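How to Empty and Sort a Catch-All Bin

Updated 29 Mar 2024

Most workrooms and home offices have one container where small things end up. It fills slowly, and by the time you need something from it, the thing you need is under everything else. Sorting it takes one session if you work in the right order.

What you need

A clear stretch of table, a soft brush, a damp cloth, masking tape, a marker, and a few shallow trays. We use the Flerneo stacking trays, but shoebox lids do the same job. Have a trash bag and a small box for batteries within reach.

Step 1. Set the bin on the table

Do not tip it out. Tipping scratches the table, and round pieces roll onto the floor. Put the bin where you can reach the bottom from a standing position and place the trays next to it.

Step 2. Push everything to one side

Slide the contents toward one wall with the side of your hand. You want part of the floor bare, so that anything you move stays separate from what you have not looked at yet. If the bin is packed too full for this, lift out the largest items first.

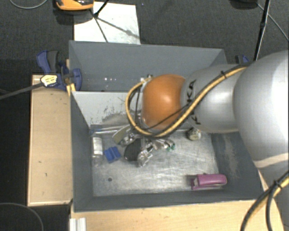 Small items grouped on the left half of a gray metal bin, with one purple-magenta object apart at the lower right.

Step 3. Take out one item at a time

Start with whatever sits on top or in the middle of the group, then work outward. Long thin things such as tubes and pens come next – they tend to lie across other items and drag them along when pulled. Leave bottles until you can see whether the cap is tight, and keep them upright once they are out.

Decide on each item as you pick it up. There are 2 questions: do you know what it is, and does it have a place to go? If both answers are yes, it goes in the "return" tray. If you know what it is but it has no place, it goes in "keep here." Anything you can't identify goes in the third tray.

Step 4. Check labels and batteries

Read the label on every bottle and container. Throw out anything past its date, following your local rules for liquids. Open the battery door on any small device and look for white or green crust. Dead batteries go in the battery box, never in the trash bag.

Step 5. Clean the bin

Brush out the grit, then wipe the walls and floor. Smudges on painted metal usually come off with dish soap. Scuffs on a bare metal floor are wear and can be left alone. Dry the corners well. A cut piece of Skasham drawer liner will keep things from sliding, if that bothers you.

Step 6. Put back only what belongs

Return the "keep here" items with the heavier ones at the back. Group loose clips and caps in a small cup. Stick a strip of tape on the outside and write down what the bin is for.

Put the unidentified items in a bag and write the month on it. If it is still closed in June, let it go.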